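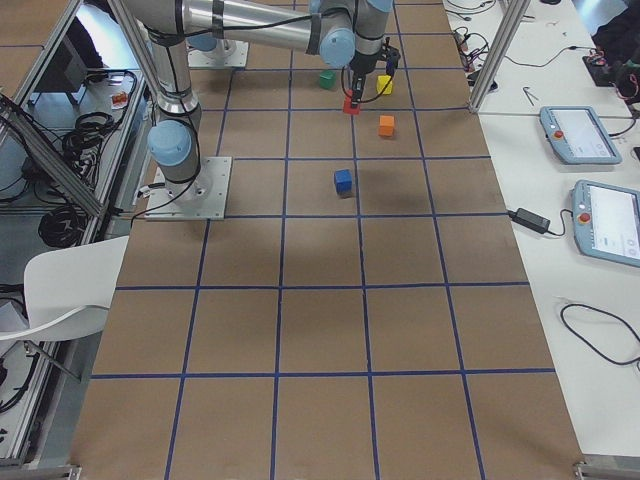 About Durstead

Durstead is a small language school for adults. We teach English and Romanian in the evening, in groups and one to one, and we have done this since the first course opened with four students in a rented room above a bakery. Today nearly 300 people study with us every year.

The school was started by Marietjie Botha and Ionuț Sârbu. They met as colleagues in a bigger school, where the groups were large and the book had to be finished by June, also when the class did not understand it. Marietjie wanted to teach slower. Ionuț wanted to write his own lessons. After two years of talking about it they both gave their notice in the same month.

How we teach

Our groups are small and we keep them so, even when the waiting list is long. Every lesson starts with speaking. Grammar comes later in the evening, when there is already something to correct. We do not give marks. At the end of a course you receive a letter from your teacher, one page, with what you can do now and what you should practice next.

Many of our students work during the day, so the lessons begin at 6:30 p.m. and there is a pause with tea. If you miss a lesson, your teacher will send you the notes and one short exercise. Please do the exercise – it helps the whole group when you come back.

For beginners we use Bridero, the course book that Ionuț wrote and that we print ourselves. It is now in its third edition. The dialogs are about ordinary things: a broken heater, a letter from the bank, a neighbor who parks in the wrong place. From the middle level we use newspapers and short stories instead of a book.

Our rooms

We have two addresses. The Fodor house is the older one, with the office and the library on the ground floor. Students may borrow three books at a time and keep them for a month. The Jolelau rooms are for the conversation groups and for the exam course in spring.

Who can join

Everyone over 18. You do not need a certificate. Before the first lesson we invite you for a talk of twenty minutes, so that we can find the right group for you. New courses start in September and in March, and private lessons can start in any week when a teacher is free.

The office is open in the afternoon from 2 p.m. You can write to us in English, Romanian or Afrikaans, and Marietjie will answer the last one with special pleasure.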